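The Kitchen That Only Exists on a Hard Drive

When Simin Hosseinzadeh wants to rearrange her kitchen, she edits a text file. She moves the teapot a hand's width toward the edge, lays it on its side, changes the countertop from pale oak to brown marble, and presses a key. A second or two later it's all there on her monitor, shadows included, and a simulated gripper is reaching in to see what it can pick up.

I spent most of a week at Sitance, where Hosseinzadeh leads the group that builds these kitchens, and I'll admit I came expecting to see more metal. There is a real arm, bolted to a bench near the window, and people are fond of it. But the bulk of the work goes on in software, in a project the team calls Gralodden, and the conversations I overheard by the coffee machine were mostly about friction.

Friction, it seems, is where a good many lovely ideas go to die. Jamie Mapplebeck, who came to robotics from video games, told me that in his old job a thing only had to look right. If a sword sank a little way into a table, you moved the camera. "Here the sword is the whole job," he said, and then spent a very happy half hour showing me the contact solver, the part of the program that decides, over and over, how hard two surfaces are pushing on each other and whether one ought to slip. Get it too sticky and the robot learns to be lazy, because everything it touches stays put. Too slick, and it learns to squeeze the life out of a teaspoon.

Gralodden draws up 2,000 kitchens a night. The counters change, the light changes, the clutter gets tipped over and pushed about, and the view from the wrist swings around with the arm so that some of the dishes are always half out of sight. The idea is that a perception program raised on so much variety won't be thrown by your kitchen or mine — it will have seen stranger. In the morning Evie Inskip sits down with the failures. There were 110 waiting for her on the day I pulled up a chair, and she went through them with a mug in one hand, saying "oh, you poor thing" now and again to nobody in particular.

Her favorite trouble is the long object. A cup is a cup more or less wherever you hold it, but take a long, smooth cylinder by one end and the planner has a great deal of extra length to carry around, all of it capable of sweeping a salt shaker onto the floor. The first version of the planner forgot about that length once the fingers had closed. The present one attaches the held object to the hand and checks the two together at every step of the path, and it took eight weeks to make that fast enough to use.

I asked Hosseinzadeh whether she ever got tired of dishes. She thought about it for a good while. "I'd like to do a garage next," she said. They have penciled it in for April.
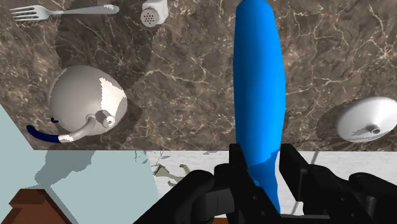
A long blue cylinder held by one end over a marble countertop in a simulated kitchen, with a teapot on its side at left.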